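April
By Mwanahawa Nyamweya

1/ Thread on the pickup arms we run in furnished apartments at Skurent, and what they have done to the turnover job. I schedule the crews and I own the exception queue, so this is the view from scheduling. The hardware people would write a different one.

2/ Scope. Weltton is our largest site, roughly 300 furnished units, mostly corporate stays. Between tenants a crew strips the unit, clears the floor, cleans, restocks, and signs off. The arms do one piece of that: clearing small items off the floor near walls and furniture before the vacuum pass.

3/ The unit is a Halen mobile base with one arm and a two-finger gripper. Small camera at the wrist. A crew member rolls it to the door, scans the unit code, and starts on the linen. It works the perimeter. Open floor is left to people, who are faster there by a wide margin.

4/ Perimeter work used to be the knees-and-flashlight job. Hair ties, pen caps, charger tips, coins, earring backs, all of which end up within a hand's width of a wall. It was also the top source of strain complaints on the crew forms, ahead of mattresses. I expected mattresses.

5/ When the arm can't decide, it stops, holds position, and sends a still to the queue. The queue runs in Kirui, our job tracking software. Someone looks at the still and picks one of four responses: pick, skip, back off, send a person. That is the entire interface.

6/ A typical frame from the queue, so the rest of this makes sense: 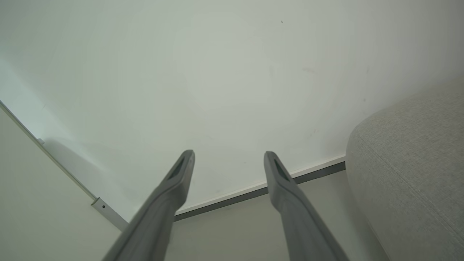 Wrist camera view. Gripper open and empty, baseboard ahead, upholstery on the right.

7/ The floor in that one is clear as far as the camera can see. There is a white panel on the left with a metal bracket on its edge, and fabric on the right. The question for the reviewer is whether the arm should go further in. I would answer "skip."

8/ A new reviewer will often answer "pick" on a frame like that, on the theory that something must have triggered the stop. Training now covers this on the first morning. A stop means the arm's confidence dropped. It does not mean there is an object.

9/ Things that drop confidence, in the order we log them: dark line where baseboard meets floor, rounded fabric close to a finger, shiny brackets and screws, scuffs on paint. A scuff and a hair look about the same to it under soft light. To be fair, they look about the same to me on a phone.

10/ First full month at Weltton we had 138 stops sent to the queue. I had staffed for far more and spent part of the month with a reviewer who had nothing to review. That is a scheduling error and it was mine.

11/ Each stop has a timer. If a person has not answered in 40 seconds, the arm backs out, marks the spot on the floor plan, and moves on. The spot then goes on the crew's list for that unit. We originally had it wait with no limit, and crews would come out of the bathroom to find it parked behind a sofa with the vacuum pass on hold.

12/ Who answers the queue. This is the real change, and it gets less attention than the arm does. We took reviewers from the turnover crews. Same pay grade at first, which was wrong. It went up one step after two of them pointed out they were making calls that used to be the crew lead's.

13/ They were right. "Send a person" costs another person time. On a crew of three you can see who you are costing. From a desk you can't, and the early pattern was a lot of "send" from desk reviewers and a lot of irritation in the hallways.

14/ Fix: reviewers rotate. One week on the queue, three on the floor. "Send" responses fell in the first rotation and have stayed down. Some reviewers would like to be on the desk full time. I have said no so far. I may be wrong about that for people with bad knees, and we are looking at it case by case.

15/ Weight limit. The gripper is set to refuse anything it reads as over 200 grams. A phone is usually near or over that in a case, so phones go to a person. I like this rule for a reason unrelated to weight: I don't want an arm handling a tenant's phone.

16/ Tenant property in general. Anything the arm picks goes in a tray with a slot per room. Crew lead checks the tray, bags what has value, logs it. Before the arms, small items were pocketed in an apron and logged at the end of the shift, if remembered. The lost property log is longer now. I read that as better logging and can't prove it.

17/ Cables are the hard case. We do not allow a pick within reach of a cable that is plugged in or might be. The arm has its own cable detector and it is decent on black cords, poor on thin pale ones against pale walls. So the reviewer rule is stricter than the arm's rule.

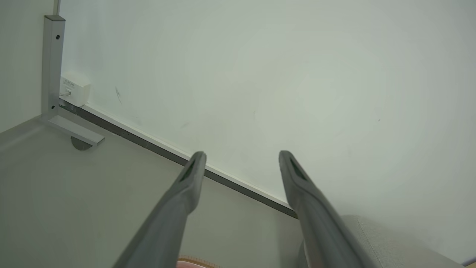 18/ Start with the small white box low on the wall, next to the upright of the metal leg. It looks like an outlet or a junction box, and a thin cable comes out of it near the baseboard. Under our rule, that makes the wall side of this corner a "back off." The reviewer doesn't need to decide what the cable feeds.

19/ There is also something pinkish-beige at the very bottom between the fingers, with a fine textured edge. Most of it is out of view. I can't tell you what it is from this still. A reviewer can't either, and shouldn't guess. "Back off," then "send a person" with the spot marked.

20/ Two responses on one stop was not possible in the first version of the queue. You picked one and the other was lost. Crews asked for it, Kirui support added it, and it is now a common pairing. If you are setting up something similar, ask for this before you go live.

21/ Furniture legs. The floor plan treats a leg as a point. An L-shaped leg with a foot bar running along the floor is not a point, and a finger can catch on the bar on the way out. We re-measured the lower part of every furniture type and loaded them as footprints. Tedious. A crew member did most of it with a tape and a spreadsheet, and was paid at the reviewer rate for those hours.

22/ What changed in the shift itself. The crew used to start at the far corner and back out toward the door. With the arm going first, bathroom and kitchen come first and living areas come last. Everybody's habits were built the other way around. It took longer to unlearn than the queue took to learn.

23/ Time saved per unit: less than the vendor's estimate, more than zero. I am not posting a number. We changed the order of work and the linen supplier in the same month, and I can't separate the effects. Anyone who shows you a clean before-and-after on one of these should be asked what else moved.

24/ Headcount. Asked every time, so: no turnover position was cut at Weltton. Two people who left were not replaced right away, and one of those posts became the queue desk. That is a reduction in floor hours and the crews know it. I told them so in a meeting with the roster on the wall. It went better than the version where they work it out themselves.

25/ Complaints that are still open. The arm is slow on turns in narrow bedrooms. The stop chime is the same pitch as the dryer. The base leaves marks on some of the vinyl when it pivots. Reviewers want a second camera angle, and I agree with them. A wrist view tells you very little about what the elbow is near.

26/ Also open: the queue records who answered each stop and how fast. I use the totals for staffing. I don't use individual times in reviews and that is now in writing. The setting to hide names from crew leads exists and is on. It was off by default, so check yours.

27/ Strain complaints from perimeter work are down on the forms. Complaints about eye strain at the desk are new. We put a proper monitor in and capped a queue session at half a shift. The cap came from the reviewers.

28/ One thing I would do differently. We trained the crews on the arm first and the queue second, as if the queue were an accessory. Most of the skill is in reading a still quickly and knowing when there isn't enough in it. I would start there, with a stack of old frames on paper and the robot switched off.

29/ Next site gets the rotation from day one, footprints loaded ahead of time, and the cable rule printed on the desk. The timer stays where it is unless the crews tell me otherwise.

30/ Replies are open. I can't share the full queue export, it has unit codes in it. I can share the reviewer cheat sheet with the four responses, the cable rule, and the furniture list format. Ask and I'll post it under this one.

Related
Exception queues: how many people do you need at the desk?
Measuring furniture footprints with a tape and a spreadsheet
Lost property logs after a process change
Reordering a turnover shift without losing the crew
Recent from Mwanahawa Nyamweya: Notes on pay grades for remote review work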